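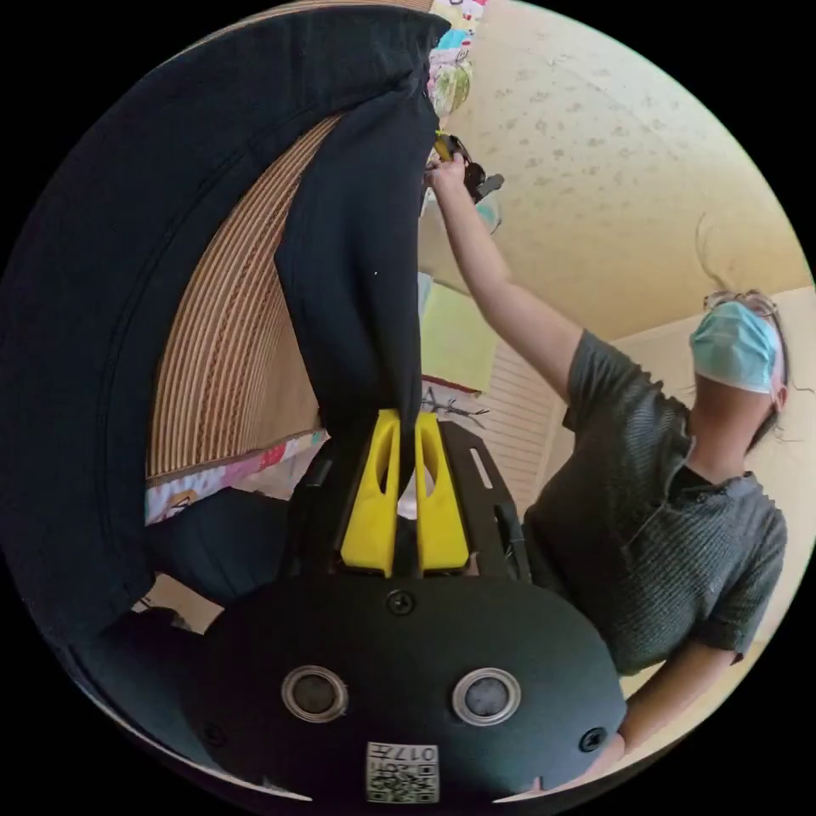 Dark navy fabric, held up in the air. Wistham Linen Room.

1/ The Wistham Linen Room is reviewing how large textiles are handled, folded and stored across our buildings. Over the course of March we will share the guidance our staff work from, beginning with dark fabrics. Residents and partner organizations are welcome to use any of it.

2/ Dark fabrics are kept separate from the moment they arrive. Navy, black and charcoal items go to the long table under the north windows, where lint and faded patches are easiest to see. Light linens do not share that table at any time of day.

3/ Every large item is lifted and held up before it is folded. A piece that is folded straight from the pile carries its creases into storage, and a twisted hem will stay twisted until the next wash.

4/ Find the hem first. Take the fabric by its lower edge, let the rest hang, and follow the hem with your fingers to the nearest corner. On navy cloth the stitching can be hard to see, so staff are asked to go by touch.

5/ Shake once, firmly, away from the face. Repeated shaking stretches knits and puts lint back into the air. Disposable face masks are available at the entrance to the sorting area -- please take a new one at the start of each shift.

6/ Blankets are folded in half lengthwise, in half again, and then in thirds from the short end. The folded edge faces out on the shelf. Garments follow a separate card, posted beside the Flekton cabinet.

7/ We have been asked whether two people are required for a blanket. For the standard size, one person may fold alone at the table. For anything marked "oversize" on the intake slip, please wait for a colleague.

8/ Shelf capacity: the Drinance store holds 271 folded blankets when the spacing is observed. Stacks that touch the shelf above will be taken down and redone. We recognize that this is unpopular near the end of the evening shift.

9/ Items with loose threads, open seams or missing labels go to the mending rack with a yellow tag. Please do not pull a loose thread. Gil-soo Seok supervises mending and will return repaired pieces to the shelves directly.

10/ At present 74 pieces are waiting on the mending rack, most of them for hem repair. Requests for specific items from that group should be sent in writing to the front desk.

11/ A correction to the earlier printed card: it stated that dark items may be stored with the cream sheets if a paper liner is used. This is no longer our practice. The replacement card is numbered 33 and may be collected from the Van der Merwe building, ground floor.

12/ Several readers have asked about fabric softener. We do not use it on dark blankets. It leaves a film that holds lint, and the fabric becomes harder to brush clean -- a full rinse and a low-heat dry are sufficient.

13/ Questions on storage and shelf allocation may be directed to Prakash Shenoy at the Wistham office. Questions on folding should be raised with the shift lead.

14/ The next thread will cover fitted sheets, including the corner method used at Drinance and the labeling of mattress depths.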